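Helmi Lindqvist
Sunday, March 7, 2021

Finished the last of the family papers this weekend, so I'm writing down how I did it while I still remember. Long thread. It's about sorting and labelling a dead relative's letters, postcards and photos when you have a day job and a small flat.

My great-aunt kept everything. Letters, receipts, ration books, seed catalogues, the lot. It came to me in 13 shoeboxes and a suitcase with a broken catch.

First thing I did wrong: I started reading. You pick up one letter from 1951 and it's dark outside and you've sorted nothing. Don't read on the first pass. Look at the date, look at the handwriting, put it in a pile.

My piles on the first pass were by decade only. Anything with no date went in its own pile and stayed there until the end. By then I knew the handwriting well enough to place most of it.

Second thing I did wrong: sticky notes. The glue leaves a mark on old paper even if you take them off the same week. Use a slip of plain paper tucked in, or a soft pencil on the back, very light, near the corner.
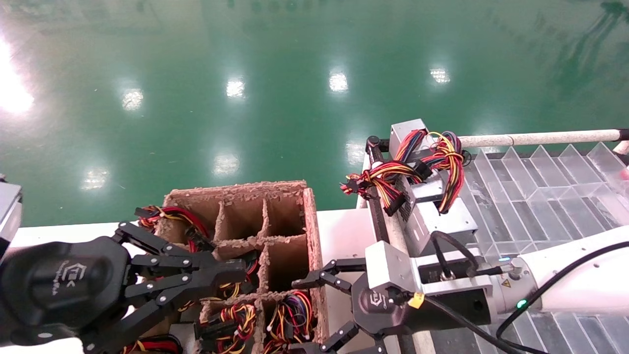 Paper clips come out. All of them. The old ones rust and the rust goes straight through the page. If one is stuck, slide a bit of plastic film under each side and ease it off. Staples the same way, slowly.

Rubber bands are worse. The old ones had melted onto a bundle of postcards from Hämäläinen, the neighbour who moved north. I lost the edges of two cards getting them apart. I'd leave them stuck and ask someone next time.

On folders. I went with acid-free ones from Ameck, the plain buff ones. They cost more than the supermarket kind and I grumbled about it. They don't have metal fittings and they fit the box properly.

One folder per correspondent per decade. If a person only wrote once or twice they go in a shared folder, alphabetical. I tried going strictly by year across everybody first and it was useless. You could never follow a conversation.

Label format, in pencil, top right: surname, first name, years. Nothing else. I had a colour system for a fortnight and then couldn't remember whether green meant cousins or business.

Unfold letters and store them flat. If the fold is cracking, leave it alone until you've got a free hour and a clean table. Envelopes go behind the letter they came with. Keep the envelopes! Half my dates came off postmarks. 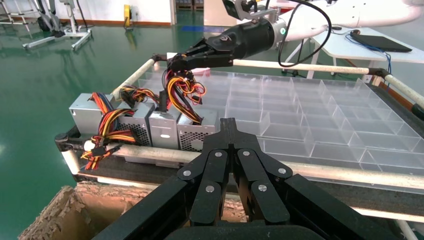 Photos. Pencil on the back only, and press lightly with the photo face down on something hard. Never biro. Somebody in my family used biro in the seventies and you can read "Bruseck, summer" backwards through the front of every picture from that holiday.

If you don't know who's in a photo, write nothing. A wrong name is harder to get rid of than a blank. I keep a separate sheet of guesses with a question mark beside each one.

Ask the older relatives early. I took 19 photos to my mum's cousin and she named every person in them before the kettle boiled, plus the dog. I should have gone to her a year ago.

Scanning. I did the letters at 300 dpi and the photos at 600, saved as TIFF, with a smaller JPEG copy for sending to people. File names match the folder labels. Scan the backs too if there's any writing at all.

I used the flatbed at the library in Rornance, which you can book for a morning. My phone was fine for the seed catalogues, which I wasn't going to be fussy about.

Two copies of the scans, in different houses. Mine's on a drive in the desk drawer and my brother has the other one. I check they both open whenever I'm over there.

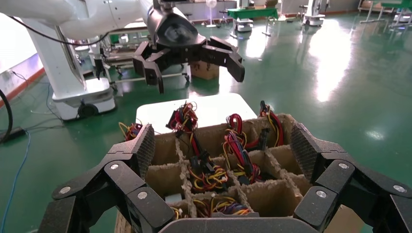

What do you do with the stuff that isn't worth keeping?

I kept one sample of each kind and recycled the rest. One gas bill, one coal receipt, one bank book. Wait until you've finished before you throw anything out, though. I nearly binned a grocery list that had an address on the back I'd been after for months.

Where to store it all: somewhere indoors with a steady temperature. The attic and the shed are both bad. Mine's on the bottom shelf of the hall cupboard, up off the floor on a couple of battens in case the washing machine ever goes.

I also typed up a plain list of what's in each box, printed it, and put a copy inside the lid. The relatives can find things now without ringing me at dinnertime.

Still to do: the suitcase. It's mostly sewing patterns, and some of them have letters folded up inside. I'll start on those once I've had a few weekends off.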